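Ball-to-tray demos: keep the ones where the gripper closes on nothing?

**Zane Sepp**

I'm collecting examples for a small pick-and-place policy. The task is short: pick up a tennis ball with the left gripper, carry it over and set it down in the clear plastic tray. I hold one gripper in each hand and both are wired to the same recording computer. The grippers are a pair of Mostano handhelds, and I record with Fallix.

So far I have 1124 episodes, all collected since February. The left hand does the ball. The right hand mostly waits on its side of the board with the jaws open, though in a later version of the task it will steady the tray.
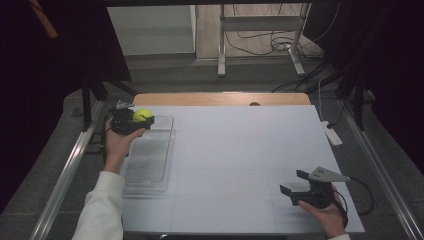 My trouble is with the episodes that don't go cleanly. Sometimes I close the jaws too early and have to open them and try again. Sometimes the ball rolls away and I go after it. I've been deleting all of those, and it's slow, because I have to watch each one to the end before I decide. A coworker says I'm throwing out the useful part.

1. Should I keep episodes with a missed grasp if the ball ends up in the tray?
2. Is it a problem that the right gripper hardly moves?
3. When should I stop the recording? At the moment I stop it whenever I remember to.

I train on both wrist views plus gripper width. The first policy goes to the ball fine, but if it misses it just keeps carrying nothing over to the tray.

---

**Arūnas Eglītis**

Delete the bad ones. Garbage in, garbage out. 1124 is plenty for one ball.

---

**Jurgita Strazds**

I'd keep them. Your policy carries nothing to the tray because every example it has seen goes straight from closing the jaws to moving toward the tray. It has no example of looking, finding the jaws empty, and going back. If you deleted all your retries, you deleted the only data that shows that.

I would sort them like this:

- Missed once, retried, ball placed: keep the whole thing.
- Ball rolled off and you went to get it without putting the gripper down: keep, unless the tracking dropped out.
- You set a gripper down, adjusted a cable or fixed your sleeve: cut it.
- Ball never made it to the tray: move it to a separate folder and leave it out of training for now.

On the still right hand, it's fine for this task, but check what your trainer does with it. Ours normalized each action dimension by its own range, and for a hand that barely moved that turned hand tremor into large actions. We put a floor under the range and the shaking went away. Also vary where you rest it a little between episodes. If it's always in the same spot, the policy may do odd things when it starts anywhere else.

For stopping, open the jaws, back off from the tray, hold still for 2 seconds, then stop. Do it the same way every time. If some of your episodes end at the release and others run on while you reach for the next ball, the policy gets mixed messages about what to do when it's finished.

One more thing. Look through the wrist views before you sort anything. You need to see a good stretch of the surface between the open fingers, and the ball should come into view early in the approach. A view like the one below is wide enough for me, with bare tile in the gap and something yellow-green already showing at the top.
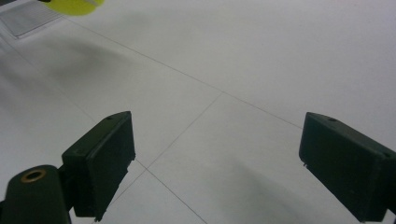
### Follow-up from Zane Sepp

Thanks, Jurgita. I still had the deleted episodes on the backup drive, so I've started going through them with your four groups. The range problem was there too. The right hand's vertical axis had almost no spread at all, and I've set a floor for it.

I'm going to redo the endings by trimming where I can. Some recordings stop right at the release and there's nothing left to trim, so those will stay short unless someone has a better idea.

---

**Arūnas Vītola**

For the short ones, you can repeat the last pose to fill the 2 seconds. Keep the jaws open in the padded part and mask the images if your loader lets you. I did this on 11 episodes of a cup task and saw no harm from it, but that's a small number and I wouldn't do it to half the set.

I also agree on keeping retries. Just don't start missing on purpose to get more of them. When I tried that, the policy learned to miss first.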